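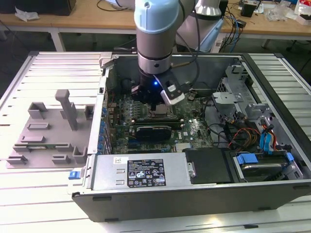 Search this site Enter keywords Go

Desktop refurbishment, Darkuvberg workshop – progress to June

Of the 137 donated desktop computers, 15 are still waiting to be opened. Each machine is laid on its side with the panel off, then the graphics card, hard drive and power supply are checked in turn. Roughly a third have needed a new drive.

Cable ties ran out in the second week – Skastero has sent more. We have spent within budget on parts. The 5 machines set aside for Dela Peña go out next, once the labels are printed.

Related
Prullska laptop scheme: update 2
Donating a computer
Parts we can accept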